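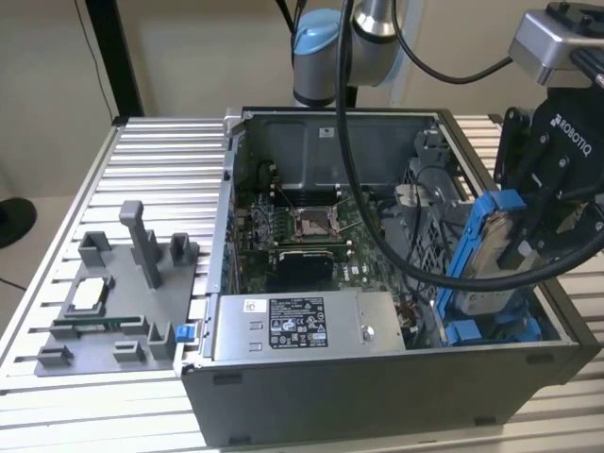
Ticket 146: Drive caddy removal stalls on teardown cell
Site: Provdale refurbishing floor
Cell software: Pruvow
Opened: Thursday, August 19, 2021
Priority: Medium
Status: Monitoring

Reported problem
Pruvow stops with "extract force limit" during the caddy step on desktop towers. The arm holds position and the stack light goes amber. The bench operator has to walk over from test, clear the fault, finish the pull by hand and restart the sequence at the next step. First shift logged 12 stops. Second shift did not log stops, only "several."

Environment
One arm, Robotiq gripper, slotted aluminum table, parts fixture to the side. Towers are loaded on their side with the side panel already off. Operators load and unload. Memory, processor and drive steps are automated. Power supply and heatsink are still manual under the current work instruction.

Log, first shift
Reproduced on the third tower loaded. Fingers close on the caddy, the pull starts, force climbs to 91 percent of limit and the step aborts. Raising the limit was requested by the floor and refused by the cell owner. A caddy that is still latched will crack before it lets go.

Checked finger pads. Wear is within spec.
Checked table stops. Left stop had moved. Reset and torqued. Stops continued at a lower rate.
Checked recipe. The squeeze point for the release tabs had been taught on a different chassis revision. On the current revision the fingers land too shallow and only one tab releases. 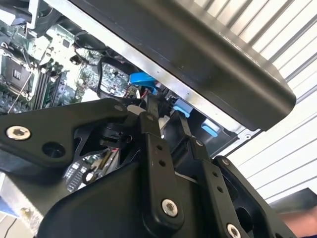 Can the operator clear the fault without calling maintenance?
Operators may clear "extract force limit" from the pendant once the arm shows Hold and the area scanner is green. Any other fault code on this step still goes to maintenance.

Log, second shift
Retaught the squeeze point 12 mm deeper and slowed the approach. Ran 30 towers. One stop, caused by a cable lying over the bay. Added "clear cables from drive bay" to the load checklist.

Operator feedback collected at handoff:
- Before the cell, each operator tore down a tower from start to finish. Now the job is loading, watching and fixing. Two operators said the walk from test to the cell is the worst part of the shift when it is stopping.
- The pull count used for hourly rate did not include caddies finished by hand. Rate sheet corrected for this week. Wiriya export still shows the old numbers.
- Request to move the pendant to the test side of the table. Forwarded to facilities.
- Request for sign-off to edit recipes on the floor. Not approved yet. Skustau training is scheduled for October and covers teach points only.

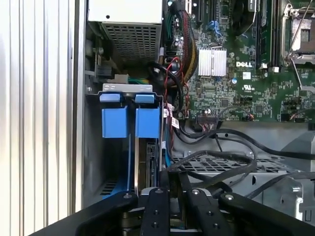 Blue drive carriers in the bay, Dell chassis.

Notes on the two-carrier layout
Recipe must pull one carrier at a time with a full retract between pulls. The combined move saves a few seconds but the fingers can catch the neighboring handle. Combined move disabled in Pruvow for all tower recipes.

Open items
1. Wiriya export correction. Waiting on reporting.
2. Pendant location. Waiting on facilities.
3. Second shift to log each stop with the fault code and tower model. Form is at the bench.
4. Check left table stop weekly until a locking version is fitted.

Ticket stays open until a full week runs without a force limit stop. Previous recipe is saved under the old revision name, do not load it.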